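Início > Comunidade > Robótica > Fios

Catherine Guthrie
23 de agosto de 2022

Fio sobre uma coisa que adoro e que quase toda a gente acha chata: regras de bancada para trabalhar com braços robóticos. Aqui na Skaltisar reescrevemos as nossas em abril e estou mesmo contente com o resultado! 🧵
74 gostos · 7 partilhas

Primeira regra: a zona de trabalho marca-se na mesa, com fita, antes de ligar o braço. Azul de pintor serve lindamente (sai sem deixar cola e vê-se bem na câmara do pulso). Cada objeto tem a sua zona e a zona tem nome na folha de tarefa.

Segunda: a fita é referência, portanto trata-se como referência. Ponta enrolada, canto levantado, prega no meio da linha? Troca-se a tira inteira. Remendar por cima dá uma linha dupla e depois cada operador alinha por um lado diferente. Já me aconteceu, perdi uma tarde inteira nisso.
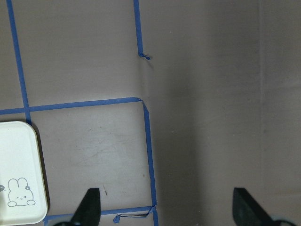

Terceira, que devemos ao Benjie Policarpio: antes de cada série, garra aberta e vazia, parada à vista da câmara, e alguém diz em voz alta "zona livre". Parece teatro. Ao fim de uma semana já ninguém consegue começar sem dizer!
31 comentários

Quarta: mãos fora da zona enquanto o braço estiver habilitado. Habilitado, mesmo que esteja quieto. Quem precisa de mexer num objeto carrega primeiro na paragem e só depois estende o braço (o nosso, o de carne).

Quinta: velocidade reduzida sempre que há alguém a menos de 2 metros. Discutimos imenso este número com o pessoal da Nimri, que queria menos. Ficou assim e revemos quando houver mais registos.

Sexta: tudo o que muda na mesa vai para o caderno. Tira nova, tabuleiro diferente, candeeiro que mudou de sítio. A Myfanwy Maddocks fez uma folha simples, com data, iniciais e o que mudou, e em umas 100 entradas já apanhámos duas falhas de repetição que andávamos a atribuir ao software 😅

Perguntaram-me por mensagem se isto substitui a avaliação de risco. Não! A avaliação vem antes e é para o posto completo, com a ferramenta e as peças que se vão usar. As regras de bancada são o dia a dia de quem lá está.

E limpem a superfície entre séries, por favor. Pano seco, sem produto em cima da fita.

Se tiverem regras parecidas no vosso laboratório, mandem, quero ler todas. A próxima que vou escrever é sobre cabos e já tenho opiniões fortes.
12 comentários · 7 partilhas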